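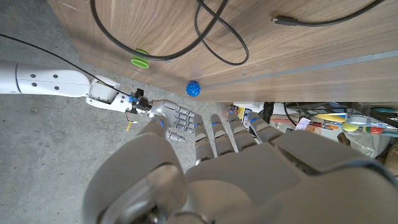
Why put five-finger hands on a home-built robot when a two-jaw gripper costs so much less? I wanted it to pick up things already lying around the shop, and most of those were made for fingers.

2/ Background for new followers. I've been on this build since last November in a shared workshop called Cludeck. Two arms, two hands. The project name is Hurnema. It doesn't stand for anything.

3/ The hands are gray plastic with blue bits at the joints. I bought them as kits from Planow, used. One came with a stripped thumb gear. I printed three replacements before one held up past an evening.

4/ Wiring is where most of my time goes. The wrist on the white arm still has its boards and connectors out in the open. I keep meaning to print a cover. Every time I get close I need to move a connector again.

5/ Someone asked about the cable running down to that wrist. I want more slack there. With the arm stretched out it's fine. With the elbow folded it rubs, so a longer one is on order.

6/ Test object this week is the small blue spiky ball. The nubs give the fingertips something to catch on. A smooth ball the same size rolled out of the hand almost every time.

7/ Numbers from the log, since I said I'd post them. 1,096 grasp attempts so far. I'm stopping at 2,000 and then changing the fingertip pads. Each batch is 40 attempts and then I let the motors cool for 30 minutes.

8/ Biggest cause of failed grasps: the thumb closes late. It's a timing problem in my code. The Morin controller sends the finger commands first and the thumb last. I'm going to swap the order and run one batch that way before I touch anything else.

9/ Second biggest: the two hands bumping each other on a handoff. I have a minimum distance set between the wrists but it doesn't know about fingertips. Open to ideas if you've solved this cheaply.

10/ Parts still live on the wire rack under the table. I lost a bag of M3 screws in there and bought more.

11/ Next session is Friday evening. Thumb timing first, then the longer cable if it shows up. I'll post the batch results either way.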